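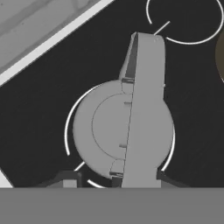 Progress Report to the Riis Equipment Fund
Project: Zolleo gripper arm, Dandumier shared workshop
Date: 2022-03-31
Submitted by: Jytte Laxdal, project lead

Summary

The project remains within its approved scope. Work this quarter centered on the simulated model of the gripper and on the first parts for the wrist. Assembly of the full arm has not begun and is planned for June, as stated in the original application.

Work completed

Mikkel Lauritsen has brought the simulation to the point where the view from the wrist can be rendered with the gripper and a part together. The current test part combines a large round disc with a tall, narrow plate that tapers at its top left corner. Its surfaces are plain light gray, and no finish has been assigned to it in the model. The thin white rings and short line segments on the dark work surface will be kept in the model through the next round of trials.

A total of 157 simulated grasps were logged under the current settings. Of these, 24 ended in a dropped part and were set aside for review. Horacio Palma is comparing the logs with the finger geometry and will recommend whether the fingers should be widened before they are cut.

The wrist housing was machined on the workshop mill in February. The bore came out slightly oversize and a sleeve has been fitted. The motor mounts are finished and stored with the other project materials.

Delays

The two drive motors ordered from Wolletis arrived later than quoted, and one was returned with a damaged connector. The replacement has been received and bench tested. Wiring of the lower joint was moved back accordingly.

The workshop's electrical inspection also closed the machine room for part of the quarter. Access has since been restored on the usual evening schedule.

Budget

Expenditure to date is 67 percent of the award. The sleeve and return shipping were charged to the contingency line. No additional funds are requested at this time.

Next period

Þröstur Snorradóttir will complete the wiring of the lower joint and the emergency stop circuit. The simulated trials will be extended to 200 grasps with the part placed at varied angles. Ívar Hjaltadóttir will prepare the safety review required by the workshop before the arm is powered for the first time.

Receipts and the revised parts list are attached separately.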